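Home > Community Help > Storage & Backup > Small computers

External drive drops out during overnight backup

Posted by Brian Mwaipopo in May, 17 replies hidden, 2 shown

I have a little Tritau mini PC under the TV that does one job, which is to copy the family photos to an external drive while everyone is asleep. It has recently decided that one job is too many.

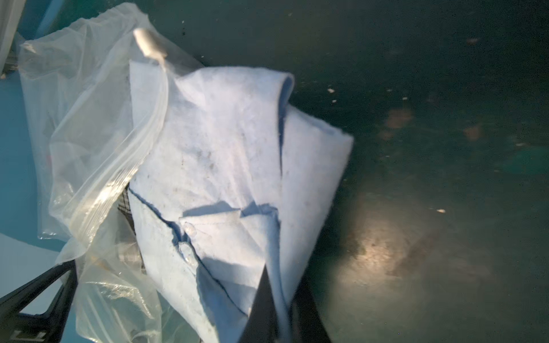
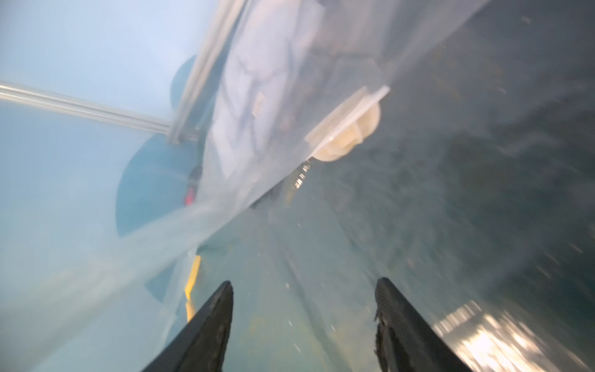
The drive is a two-terabyte portable one in a Carvalho case, plugged into a front USB port. Small copies are fine. I can move a folder of 300 photos during the day and it doesn't blink. But the big backup starts at 2 a.m. and at some point before breakfast the drive vanishes. The log says it copied 181 gigabytes and then "device not found," over and over, in the tone of a man looking for his glasses.

What I've tried so far:
- a different cable (same thing)
- the other front port (same thing, but 169 gigabytes)
- a full disk check, which took most of an evening and found nothing wrong
- reinstalling Evby, the backup program, on the advice of its own help page, which recommends this for everything

If I unplug the drive and plug it back in, it shows up as though it had never been away. I'd like to avoid buying a new drive if the old one is only sulking. Is there a setting I'm missing?

Benedita Aguiar
Two suspects, and the disk check doesn't clear either of them.

First is power. Portable drives with no plug of their own take everything from the USB port, and front ports on small machines can be stingy. A short copy gets by. Hours of steady writing is another matter. Move it to a back port, and if that doesn't fix it, borrow a USB hub that has its own power supply before you spend money on anything bigger. I'd do this one first.

Second is sleep settings. There are usually two, and people find one and stop. In the power options, look for the USB entry and turn off the one that lets the computer suspend ports. Then look in the drive's own software, if it came with any, for a sleep timer. Mine was set to 30 minutes at the factory and put itself to bed in the middle of a job, which I can respect but not allow.

Change one thing per night. I know it's slow. If you change four things and it works, you'll be back here in the fall with no idea which one it was.

Also, check whether Evby can pick up where it left off. In the version I have it's a box called "resume partial jobs" under Advanced, and it was off. Starting the whole copy over every night is a lot of wear for a drive that may already be having a bad month - and please tell me there's a second copy of those photos somewhere.

Gestomlow
had the same problem, bought a new drive. works great. the old one works great too now that its in a drawer

Brian Mwaipopo
Back port plus the USB suspend setting, and yes, I changed both on the same night, so I've learned nothing. It ran to the end. The resume box was off here too. As for the second copy, there is one now.

Tags: external drive, USB power, backup, mini PC

Related topics
Mini PC won't wake up from sleep
Does a powered hub slow down file copies?
Evby says "job complete" but the folder is empty
Moving an old photo library to a bigger drive
Front USB ports stopped working after update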